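Taltwood sloped sorting bin, grey sheet metal

We've been fond of this bin ever since Llinos Voyle first drew it up for the Flenau workshop, and it's lovely to have it back in stock for a second run! It is a plain thing, a shallow grey tray with sloping walls, and it makes sorting mixed bits and pieces so much easier than an ordinary square box does.

The slope is what you notice first. Small items slide back towards the middle, so you aren't forever picking washers out of a tight corner with your fingernails. The walls are low enough to see over from a stool, and you can get a whole hand in flat. We use ours for odd lots: wooden blocks, plastic boxes, little cups, springs, whatever has come in that morning and needs a home. 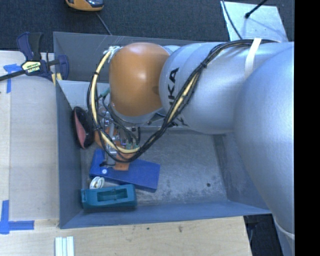
Mixed items in the bin, with a blue IRWIN QUICK-GRIP bar clamp on the rim.

The floor is speckled and picks up a few marks with use (ours certainly has), but it carries on doing its job perfectly well. Blue and teal pieces show up beautifully against the grey. White ones are a bit harder to spot under a bright lamp, so try moving the light to one side before you blame your eyes.

If your bench is prone to wobbling, use a bar clamp on the rim. Any decent one will do, as long as the pads sit square to the metal. Nip it up gently and give the bin a push; tighten a little more if it shifts. Clamps are not included, and neither are loose dividers, although a light wedge-shaped piece stood in a corner is a very handy way to keep one sort of thing apart from the rest.

Huw Gittins has had one on his repair bench at Ferkora since October and wrote to tell us he now tips every tin of oddments into it before starting a job. He asked for a deeper one too. We're looking at it, though I must admit I like the shallow one best, and so does Cledwyn in packing.

To clean, wipe with a damp cloth and dry it straight away. Please don't use wire wool, as it leaves scratches that catch the dust.

Order code: 2859
Supplied: single bin, fully made up
Delivery: flat on a pallet if you order more than 2, otherwise boxed
Spares and questions: ask for Gwion Kneath, extension 357

Page updated 2022-02-06

Contact us | © Taltwood | Back to top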